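Hedum Opens Small-Kitchen Program for Renters in Centhorpe

CENTHORPE, November – Hedum, a housing advice organization, today announced the opening of its small-kitchen program for people who live in one room and have no full kitchen of their own. The first group of 18 residents starts on Friday at 11 in the morning, in the upstairs room on Ifans Street.

The program teaches how to store, portion and cook simple food when the only equipment is a mini refrigerator, one table and a few plates. It consists of five sessions, each of two hours. Participation is free for all tenants of Centhorpe, and no experience in cooking is necessary.

"Many of our tenants asked us for this already last winter," said Noeline Prendergast, director of Hedum. "They have a small refrigerator in the room and they do not know well what should go inside and what should stay outside. So they buy ready meals, and this becomes expensive very fast. We want to give them a method which is calm and which they can repeat every week."

The sessions were prepared by Nouhaila Sqalli, a cook and teacher who lived for several years in rented rooms herself. In her method, the food for the next day is put on plates on the table first, and only after this the refrigerator door is opened. Every item gets its own plate, so the person sees how much there is before deciding on the place for it.

The first session works with eggs, grains and dried beans. These foods were selected for their price and also for the different ways in which they are kept. Eggs go in the refrigerator. Dry grains and dry beans can stay in a closed jar on a shelf, but after cooking they must be cooled and refrigerated in a covered container.

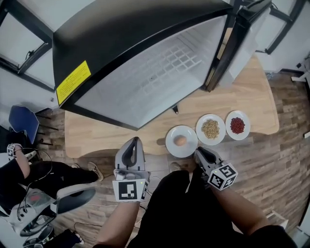

How long can cooked beans be kept in a mini refrigerator?

Three to four days, if they are in a closed container and the refrigerator is at 40 degrees Fahrenheit or colder. Participants learn to write the day of cooking on the lid and to check the temperature with a small thermometer, as many mini refrigerators have a dial with numbers but do not show the degrees.

The second session is about shopping for one or two persons. The third treats cleaning and defrosting, including the rubber seal of the door, which is often forgotten. In the fourth session the group cooks one pot of beans and divides it into meals. The last session is open for questions, and participants may bring a drawing of their own room to discuss where the refrigerator can stand with enough air behind it.

"A small refrigerator is not difficult, but it does not forgive when you fill it too much," said Nouhaila Sqalli. "The air must move between the things. I always ask people to leave one free space, also when they come home with full bags – then the cold can reach everything."

All materials are available as a printed booklet of 11 pages with large letters. The booklet was written by Delyth Gwilliam and contains a storage table, a cleaning plan and the recipes from the fourth session. Tenants who cannot attend may ask for a copy at the Hedum office.

A second group will be opened in the district of Prusach when there are enough registrations. Landlords and housing managers who wish to offer the sessions in their buildings are invited to contact the office as well.

Registration is possible in person at the Hedum front desk or by telephone during office hours. Participants are asked to bring an apron and one container with a lid. The room on Ifans Street is on the second floor, and persons who need help with the stairs should mention it when they register.

Press contact: Jeanine Jacobs, Hedum, Centhorpe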